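# Who Says the Robot Is Safe?

A company called Brimness wants to sell a cleaning robot to schools. On the box, in big letters, it says SAFE AROUND KIDS. Should you believe it?

Maybe. But a box will say whatever the company prints on it. Before you trust those words, ask who checked, and what they checked.

## What is a standard?

A standard is a list of rules that people have agreed on and written down. For a robot, it might say how hard the arm may push, or how fast it must stop when someone hits the red button. "Safe" is a fuzzy word. "Stops before it touches you" is something you can test.

Trefor Meredith tests robots for a living, and he is hard to impress. He once read a report saying that a Hendricks robot had passed 479 out of 479 tests.

"My first question was who picked the tests," he says. "Every single one was done in an empty room with a flat floor. I've never been in a school like that."

## Is wiping a wall easy?

Some companies say cleaning is a simple job, so simple rules will do. I don't buy it. Think about how a person does it. You brace one hand on the wall and press a cloth flat with the other. You feel how hard you're pushing, and you ease off if something wobbles. You know where your feet are, too.
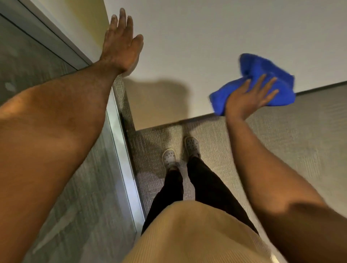 A robot has to be given all of that. It needs sensors to feel the push and a program that tells it what to do about it. If there is glass close by, somebody had better have written a rule about glass. A standard that only says "clean gently" is no help, because a machine has no idea what "gently" means until someone turns it into a number.

## Robots that learn by watching

Some robots learn from recordings of people working. Jeltbridge brags that its robot studied 1000 recordings. That sounds like a lot! But what if they all show the same wall? And did the people being recorded say yes? Good practice means asking them first and telling them what the recordings are for.

## Questions to ask

Next time someone tells you a robot is safe, try these:

- Who tested it? Was it the same company that sells it?
- Was it tested with people walking by?
- What does it do when something goes wrong?
- Can anyone read the results?

Clodmont, another robot maker, answered the last one with "Trust us." Meredith wrote back and asked for the results again. He's still waiting.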